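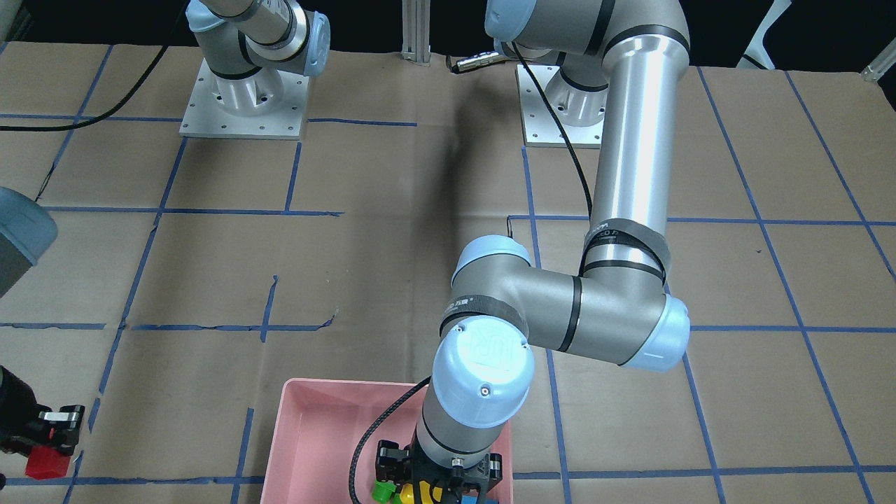
Sorting Mixed Donations on a Taped Grid
Project report, Introduction to Work Design
Plunitz Community College
Rommel Soriano and Leonora Gatchalian
7 Oct 2024

1. Background

The Clorine thrift store in Trelliditz takes in small household goods in mixed bins. People clear out a drawer or a shelf, tip everything into one container, and leave it at the back door. The store can't put any of it out until it has been sorted. At the start of our project this was done on a bare table. Whoever was working made piles, and the piles grew until they ran into each other. At the end of a shift the piles were often swept back into a bin because the table was needed for something else, and the next person began again.

Our assignment was to pick one small job and change one thing about it. We picked the sorting table and changed the surface.

2. The table

We used the large table in the Haberkorn workroom on campus so that we wouldn't be in the way at the store. The top was covered with brown paper and the paper was divided into rectangles with blue painter's tape. Each rectangle is a cell, and each cell is for one kind of thing.

We considered trays and small boxes first. Trays have sides, and the sides hide what is in them when you look across the table from a low chair. They also slide. Tape is flat, so an item can be pushed from one cell to the next without being picked up. It also costs very little, and if the layout is wrong you can peel off a strip and put it somewhere else. The paper underneath matters more than we expected. On our first attempt we taped straight onto the table and small dark items were hard to see. They show up much better on plain brown.

The tape has to be pressed down along its full length. Where two strips cross, the top one tends to lift at the edge, and flat items catch under it. We went over the crossings with the back of a spoon before each session.

3. The bin

Unsorted items stay in a plastic bin at the near edge of the table, in the middle. We tried it at the side first. With the bin on the left, the cells on the far right filled slowly and had more mistakes in them, which we put down to the reach. With the bin in the middle the reach is more even. We used a pink bin because it was the one in the cupboard. It turned out to be a good choice, as it couldn't be mistaken for one of the store's own containers, and those sometimes came in with the donations.

Even a shallow bin has one drawback. Small things work their way to the bottom and all come out at the end of the load, so the cells for small items stay almost empty and then fill at once. Shaking the bin makes this worse. We got better results from filling it only partway.

4. Procedure

One item is taken from the bin at a time and set down inside a cell, clear of the tape. If it is not obvious where the item belongs, it goes in the cell kept for undecided things and is not discussed until the bin is empty. When a cell is full, its contents are bagged and labeled before sorting goes on. Broken items go in their own cell with everything else. In August we had been dropping them straight into a trash can, and some turned out to be one half of something whose other half was still in the bin.

Cells were labeled with pencil on the paper. Marker was easier to read, but it stayed on the paper after we changed the layout, and old labels caused errors.

5. Results

We ran 31 sessions and sorted 2,689 items. After each session one of us sorted and the other checked every cell against the category list. In total, 200 items were in the wrong cell. Most of these were one cell away from the correct one, so we think they were placed in a hurry or nudged over the line, and that the category itself was understood.

The undecided cell was used more in the early sessions than in the later ones. Part of this is practice. Part of it is that we merged two categories, "desk" and "office," that neither of us could tell apart.

We did not time the old method at the store, so we can't say whether the grid is faster. We can say that a session could be stopped and picked up later with nothing lost, provided nobody moved the paper.

6. Problems

The paper tears if the tape is pulled up quickly. We replaced it twice. Round items roll out of their cells, and tape does nothing to stop them. We put a folded cloth in the cell for round things, and this worked well enough. The bin takes up space that could have held more cells.

The rectangles are all meant for similar amounts, but donations don't arrive that way. Kitchen items overflowed in many sessions while the sewing cell was often bare. If we did it again we would give kitchen items two cells next to each other and leave out the tape between them.

7. What is left to do

The store has asked for a copy of the layout. Leonora is redrawing it to fit their table, which is narrower. Rommel is rewriting the category list so that it fits on one side of a page. The leftover tape and paper are in the Haberkorn workroom, on the shelf above the sink.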